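The Partitioned Box

Storing soft toys is mostly a question of volume. A plush toy is largely air and polyester fill, so it takes up more shelf than its weight suggests, and it recovers badly if pressed flat for long. Paewai, which runs a toy exchange from two rooms in Istgate, moved from sacks to boxes in May and now holds more than 1000 items on the same shelving.

Sacks have one advantage — they fit any gap. Against that, the toys at the bottom carry the load, and finding one means emptying the lot. Vacuum bags save space but leave creases in stitched faces and fabric patches. Paewai limits them to 30 days.

A divider costs little and does most of the work. It stops the contents sliding to one end when the box is tilted, and it stiffens the long walls. It should stand lower than the box for soft goods, as toys seldom match the size of a compartment. In a brown cardboard box split front and rear, a black stitched toy rests against the back wall while a round light-blue one sits across the partition, and an open black tray underneath holds the whole box.
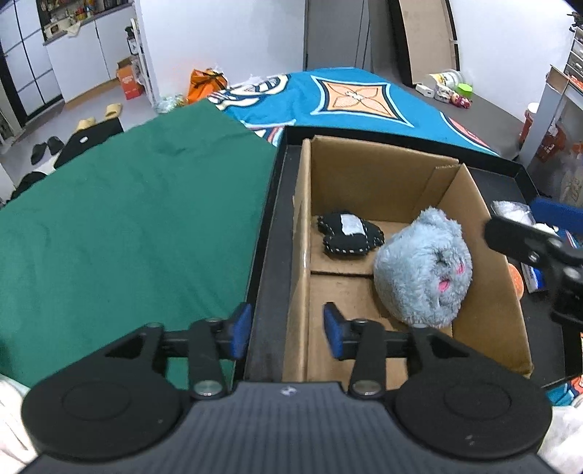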